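Déchets de sol : la résidence Grerari modifie son circuit de collecte

Publié le 25 mai 2024

Le gestionnaire Rorkura a mis en service un nouveau protocole de nettoyage des sols carrelés dans les salles communes de la résidence Grerari, à Stumivham. Le dispositif concerne 37 salles, pour une surface cumulée de 2161 mètres carrés. Il remplace l'ancien passage unique de fin de journée, jugé insuffisant pour les déchets secs de petit format : emballages souples, papiers froissés, résidus alimentaires.

Le protocole distingue désormais deux opérations. La première est un ramassage à la pelle à long manche, effectué avant tout lavage. La seconde est le lavage proprement dit, réservé aux surfaces déjà débarrassées de leurs débris. Les deux opérations ne sont plus enchaînées dans la même salle : un intervalle de 9 minutes les sépare.

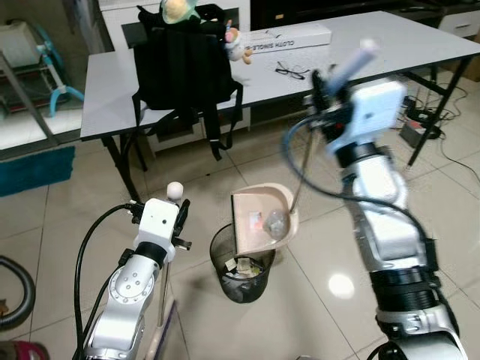
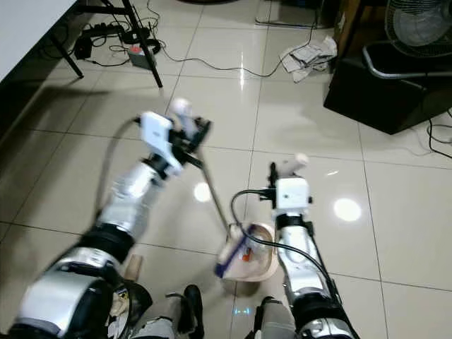 Le choix du matériel a été arrêté à l'issue d'une comparaison menée par le bureau d'études Cai. Le cahier des charges imposait un manche permettant de travailler sans se baisser, une pelle assez légère pour être tenue d'un seul côté et une corbeille ouverte, sans couvercle ni pédale. Le vidage s'effectue directement au-dessus de la corbeille, pelle inclinée, comme pour l'emballage plastique transparent et le bout de papier rose et blanc de la première vue. La corbeille ronde en maille noire reste posée à même le carrelage pendant toute l'opération et n'est déplacée qu'au changement de salle. Elle est vidée lorsque les papiers atteignent le bord.

Rorkura précise que le carrelage brillant de teinte claire, conservé lors de la dernière rénovation, a pesé dans la décision. Sur ce type de revêtement, les particules fines restent visibles sous éclairage direct et les joints retiennent les poussières lorsque le lavage intervient trop tôt. Le balayage est donc conduit parallèlement aux joints, puis repris le long des plinthes et sous les tables.

Le coût d'équipement s'élève à 1737 euros pour l'ensemble du site, corbeilles comprises. Les sacs et les produits de lavage relèvent d'un marché distinct, inchangé. Les pelles dont l'arête avant est déformée doivent être retirées du service et signalées au magasin.

Un relevé de l'état des sols est prévu en août. L'extension du protocole aux couloirs et aux paliers sera examinée sur la base de ce relevé.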